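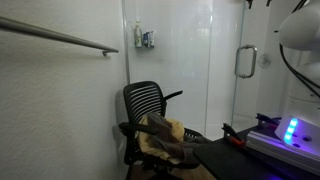 Bathroom, towel bar side, 6:40 a.m.

Humidity log, fourth week of March. Hygrometer on the hall shelf read 77 percent at 6:15, before anyone had run water. Target for the hall is 55. The bedroom unit read 61, and I trust that one less, as it sits over the radiator.

Raimonds came by at nine with the flow hood and put it on the extract grille. With the door shut he got 40 cubic meters an hour. With the door open, a little more, but he would not write it down because the reading kept drifting. The fan is a Jevilel inline unit in the loft, rated well above that. He suspects the duct. It runs flat for most of its length, then sags between two joists, and condensate collects in the low spot.

Went up after he left. Found the sag. Also found that whoever fitted the duct used cloth tape on the second joint, and the adhesive has let go along the underside. Retaped with foil. Did not have enough hanger strap to lift the run, so it is propped on an offcut of insulation board for now.

Door undercut measured at 4 mm. Khairul says 10. Will plane it when the hinge pins are out.

Meter on the fan circuit stands at 3,940 hours. Bearings sound fine at low speed, slight whine at high.

Evening reading in the hall, 68. Window was open for part of the afternoon, so the figure is not worth much. Dalva wants the overrun timer set shorter on account of the noise. Left it at 40 minutes until the duct is hung properly.

Buy: hanger strap, foil tape, 5 mm spacer.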